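## Moving tables and boxes on a flatbed hand truck

Check the plate on the platform for the rated load before stacking anything. The folding Flosten model used in our Broscombe workroom is rated at 700 lb, evenly distributed. A load concentrated at one end reduces that figure considerably.

**Before loading**

- Clear a lane wider than the platform. Chairs go against the wall first.
- Unplug power strips on the route and coil the cords. Small casters stop dead on a cable.
- Sweep plank floors. Grit under a loaded caster leaves a permanent track.
- Spin all 4 casters by hand and pull out any thread or hair.

Park the truck in open floor with the handle at the end you will push from, and keep the sides clear for lifting.
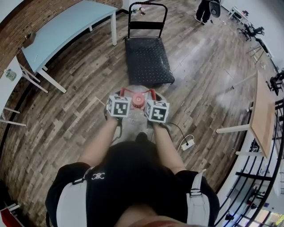

*Flatbed truck on the plank floor, handle at the far end. Power strip and cables still to be lifted.*

**Loading**

1. Heaviest items go down first, centered between the axles.
2. Tables travel upside down on a blanket, legs up. Remove glass jars and loose items from the top beforehand.
3. Stack boxes no more than 3 high – lower if the handle no longer gives a clear view.
4. Run 2 straps across the load and tighten them alternately.

Push, do not pull. At a door threshold, stop, square the truck to the sill and cross at walking pace.

Caster bolts loosen with use. Ours were last tightened in April.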